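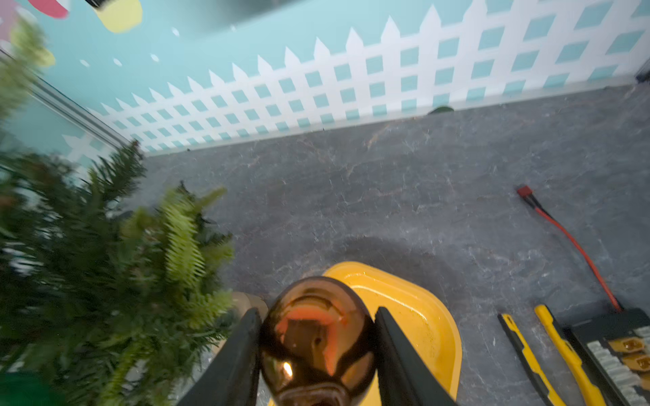
Nikola wanted that chair more than anything! A real Tastell, low and curved, 740 at the Skaser salerooms. She polished the arms with her sleeve until she imagined them glossy as a copper-brown bauble, all amber and orange-red.

"It's a copy," said Lucyna, upside down beneath the seat.

"It's lovely."

"It's both — look, three screws."
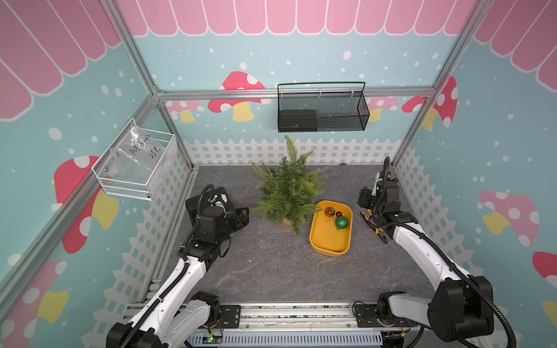
Going Home

They carried it up the hill, taking turns to sit.

Comments

Trakum: Oh, I adored Lucyna!

Þrastardóttir: More chairs please!

Print | E-mail

Contact | © Nikola Czerwiński | Back to top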